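3. Collecting Demonstrations in the Simulated Kitchen

3.1 Setting and equipment

The examples used to train the Okutitz policy were gathered entirely in simulation. Earlier work at Westodgate had relied on a single bare table with the same few objects in the same light, and the resulting policies did poorly as soon as the background changed. For the present study we therefore built a set of 12 furnished rooms, each with its own wall finishes, floor materials and household clutter. The arm, a Franka Emika model with a two-finger gripper, stands on a fixed pedestal at the counter in every room. Small goods such as fruit and ornaments are placed on the counter before each attempt, and larger items may be placed on the floor.
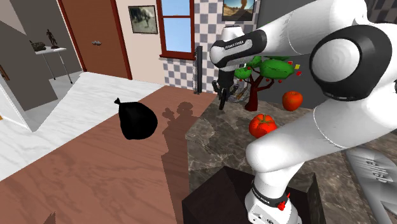 Reading time for this section: 4 min

The room shown in Figure 1 was one of the harder ones for our operators. Its counter has a mottled stone finish with pale veins, and the floor changes from a white marble-like surface to reddish-brown wood grain. Strong patterns of this kind were chosen on purpose. A learner that depends on a plain background will tend to mistake a vein in the stone for the edge of an object, and we wished to expose that weakness during training instead of discovering it later.

Shadows were left on throughout. They add to the cost of rendering, but an early trial without them gave a policy that reached confidently toward dark patches once shadows were restored.

3.2 Operators and procedure

Demonstrations were given by operators using a hand controller linked to the arm. Ten operators took part, none of whom had driven a robot before the study. Each received a short period of practice in a room that was kept out of the training set. Princess Macapagal prepared the written instructions, and Ffion Rosser reviewed the recordings.

An attempt begins with the arm in a resting pose and a single written command naming the object to be grasped. The operator guides the gripper to the object, closes the fingers, and signals when the grasp is judged to be secure. Joint positions, the gripper opening and the camera views are stored at every control step. Operators were free to choose the direction of approach. We did not correct slow or roundabout movements, provided that the grasp itself was sound, as a degree of variety in the paths was considered useful to the learner.

Attempts in which an object was knocked away were kept in a separate store. They do not enter the training set described here – their use is taken up in Section 5.

3.3 Thin and tapered objects

Slender objects called for more care than fruit. A rounded item offers the fingers a wide choice of contact points, while a rod that narrows toward one end can slip or turn if the two pads do not meet it squarely. Dark objects raise a second difficulty. The fingers of the gripper are themselves dark, and in a close view the boundary between pad and object may be hard to find.

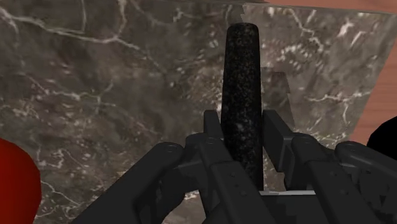

Figure 2. Gripper pads on either side of a tapered, speckled black rod, seen above the marble surface.

Views of the kind given in Figure 2 proved valuable during review. With a pad on each side of the shaft, the reviewer can compare the height of the two pads and judge whether the fingers are placed evenly. The distant view seldom allows this, because the arm itself often hides part of the counter. We accordingly stored both views for each attempt and supplied both to the learner.

For thin objects we also asked operators to pause briefly before closing the fingers. The pause gives the learner several nearly identical steps just ahead of contact, and in our experience it reduces the tendency to close too early. No such pause was required for other shapes.

3.4 Review and final set

Collection continued until 2000 attempts had passed review. Each recording was checked against its written command, and those in which the operator had grasped the wrong object were either relabeled or removed. Relabeling was preferred where the grasp was sound, and the original command was retained in the log so that the change could be traced.

The set was then divided by room. Ten rooms were used for training and the remaining two were held back for testing, so that no wall, floor or counter finish seen at test time had appeared in training. The division was fixed in March, before any policy had been trained. The same files were supplied to the Oshima and Eten groups for the comparison reported in Section 4.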